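Storage bin (household)

A storage bin, in household use, is an open or lidded container intended to hold a group of smaller items so that they can be moved, found and cleaned around as a unit. The term covers a wide range of sizes, from drawer inserts to large tubs kept in garages. This article deals mainly with the small open bin used in kitchens, pantries and refrigerators for packaged food.

Terminology

In American usage, "bin" is the most common word for a rigid container without a fixed place in the furniture. "Basket" is generally kept for woven or wire containers, although retailers apply it to molded plastic as well. "Tote" usually refers to a larger container with a lid and two handles, while "caddy" refers to one with internal divisions or a single carrying handle. The words overlap, and the same article may be sold under two or three of them.

History

Households have kept dry goods in bins for as long as they have bought them in bulk. Flour and meal were stored in wooden bins, often built into a cupboard and fitted with a sloping lid. Enameled steel and tin containers came later and were easier to wash. The spread of injection molding in the twentieth century made light plastic bins cheap enough to be bought in sets, and the growth of individually packaged food gave them a new purpose. A modern pantry bin seldom touches food directly. It holds packets, pouches and bars that would otherwise slide about on a shelf.

Use inside refrigerators developed separately. Early domestic refrigerators had few fittings apart from wire shelves and a single covered drawer. Loose bins were adopted by householders before manufacturers began to offer them as accessories, and many are still bought apart from the appliance.

Construction

Most small bins are made of polypropylene or polyethylene, both of which tolerate cold and repeated washing. Clear bins are commonly made of polystyrene or PET. These materials show the contents from the side but tend to scratch, and polystyrene in particular may crack if dropped when cold.

The rim is usually turned outward and down. This stiffens the walls and gives the fingers something to hold. Corners are rounded, partly for strength and partly because crumbs collect in sharp ones. Walls often lean outward slightly, a feature known as draft, which allows the bin to be released from its mold and lets empty bins nest inside each other. Draft reduces the usable floor of the bin, and two bins that touch at the rim will stand apart at the base.

Handles take several forms. The simplest is a slot cut or molded through one or both end walls. A slot adds nothing to the outside dimensions and so suits narrow shelves, but it limits how high small items can be piled at that end. Projecting handles are easier to find by touch. Some bins have no separate handle and are lifted by the rim.

Sizes

There is no general standard for household bins. Makers tend to follow the depth of common shelves, and a bin that fits a pantry may be too long for a refrigerator with the door closed. The Astov range, sold through hardware stores, includes a shallow bin 33 centimeters long and 3 millimeters thick at the rim. The Porell pantry series is deeper and is supplied with a clip-on card holder. Bins by Rajan are sold singly and are designed to nest when empty, with lids available separately.

Use in food storage

Food bins are normally arranged in one of two ways. In the first, each bin holds one kind of food, such as cheese, snack bars or sauce packets. In the second, each bin holds what is needed for one purpose or one person, for instance a week of packed lunches, and may contain several kinds of food together. The second arrangement is common in households with school-age children and in shared apartments.

Mixed bins need some attention to temperature. Snack bars and crackers keep well at room temperature, while most sliced or cut cheese must be refrigerated. A mixed bin containing cheese is therefore kept in the refrigerator as a whole, or the cheese is added shortly before use. Wrapped bars are not usually harmed by cold, although coatings and chewy fillings become hard.

Filling and emptying

A bin is generally filled outside the shelf, on a counter or table, with the packages set out beside it.
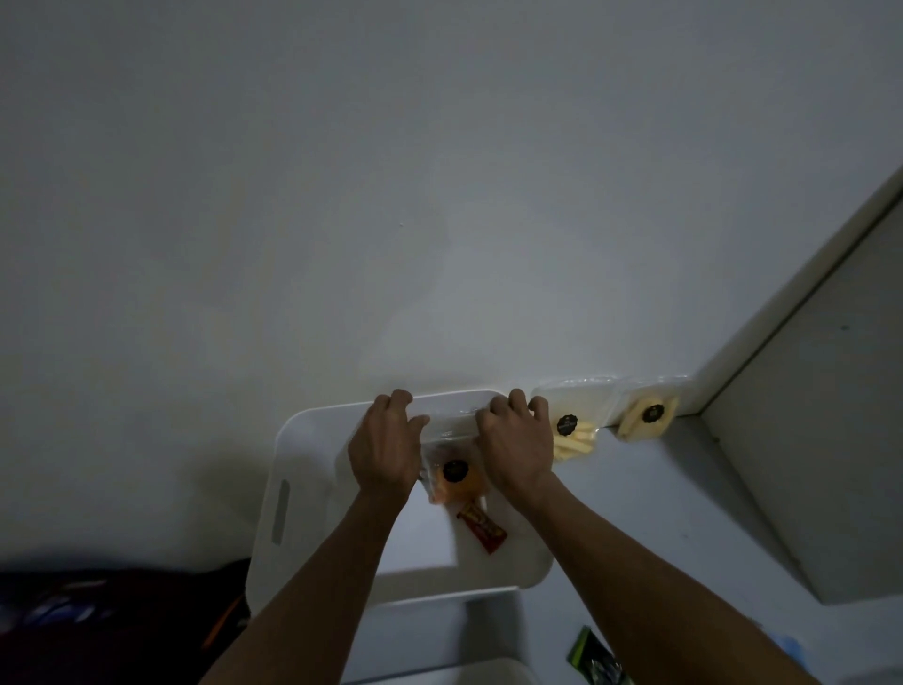 Flat packages such as sliced cheese may be laid down or stood on edge. Laying them down protects thin slices from bending but hides all except the top one. Standing them on edge, in the manner of index cards, keeps the labels in view and is preferred where the bin is deep enough. Bundles of cheese sticks are usually laid lengthwise. Small bars fit into the remaining space and are best kept in front, where they are less likely to be lost under larger packages.

Older packages are placed at the front or on top so that they are eaten first. Package labels do not always carry a date that can be read at a glance, and some households write one on the wrapper with a marker.

A full bin is lifted with both hands, by the ends or by the rim. Gripping a single long side puts the weight on one wall and may cause a thin bin to twist. In a survey of 105 homes in Kasville, carried out in March for a local consumer bulletin, 97 kept at least one bin in the kitchen. The bulletin also reported that open bins were more often kept in daily use than lidded ones – lids had frequently been put away separately and mislaid.

Cleaning

Plastic bins are washed in warm water with dish soap and dried before refilling. Many are marked as safe for the top rack of a dishwasher, but clear bins are often excluded, as heat can cloud or warp them. The underside of a turned rim and the inside edge of a handle slot hold moisture and should be wiped by hand. White bins may take on color from sauces and spices. Stains of this kind fade with a paste of baking soda, or with a day or two in direct sunlight.

See also

Bread box
Crisper drawer
Food container
Pantry
Shelf liner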